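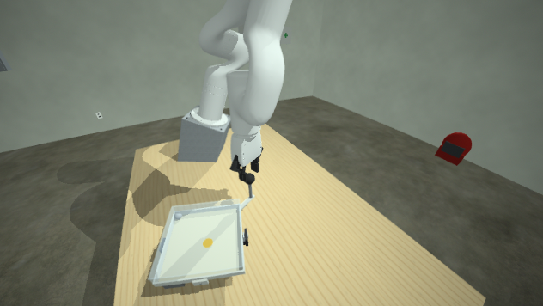 Notes from the second dialogue evening

July 17, 2025

I said I'd write something up after the second evening at Sitton hall, mainly for the people who signed up and then couldn't get there. I didn't take proper minutes, so this is what I remember plus what's in my notebook.

We had more people than chairs to begin with and had to bring the stackable ones in from the kitchen. The topic was the rezoning of the old rail land, which has split Sitton fairly badly since last November. There are people on my own street who stopped talking to each other over it. The point of these evenings is to get both groups into one room without a vote at the end.

Ritu Chaudhary ran it again. She trained as a mediator and did years of tenancy disputes before she moved here, and she keeps things simple. You get paired with someone you don't know. One of you talks for three minutes about how the issue affects you, and the other listens and then says back what they heard. Then you swap. There is no general discussion until everyone has done this 2 times with different partners.

I was paired first with a man who runs a panel beating business beside the rail land. He has a lease that ends next year and he doesn't know if he should renew it. I had read his name on the bottom of several angry letters and had an idea of him that was mostly wrong. He was worried about his two apprentices. My second partner was a student from Zudstead who catches the 318 bus past the site and wants housing there that she could afford. She said she had never been to a public meeting where she was asked to speak before the end.

The general discussion was harder. It got loud over the traffic figures, and one couple left. Ritu stopped it at that point and asked everyone to write down one question they would like the council to answer. We collected 178 questions across the two evenings, as some people wrote a whole page. Gunvor Skjelbred has taken them home and is sorting them by theme. A lot are about parking. There are also quite a few about who gets consulted, and how people find out that a consultation is on at all. I hadn't expected that to come up as often as it did.

Gunvor raised something I'd like to follow up. She looked back through the sign-in sheets and found that most of those who spoke at the earlier council sessions were men, and most of those who came and said nothing were women. In the paired format everyone speaks, so the difference goes away for that part of the night. It came back in the general discussion. She suggested we start that section by going around the room, or by having the listening partner report for the speaker. We'll try the second one next time.

A few practical things. The heating in the hall doesn't reach the back, so bring a jumper. Child care was offered this time and it was used, and we'll keep it going. The tea and soup were paid for out of the donation tin. If you can interpret in Greek or Punjabi for an hour, please get in touch with me, because we were short and one woman had to rely on her grandson.

I don't know if any of this will change what the council decides. The panel beater and I walked out to the car park together and still disagreed about the height limit. He's coming to the next one, and he said he'd bring his neighbour from the tile shop.

The date for the third evening depends on the hall. I'll put it up here once it's booked.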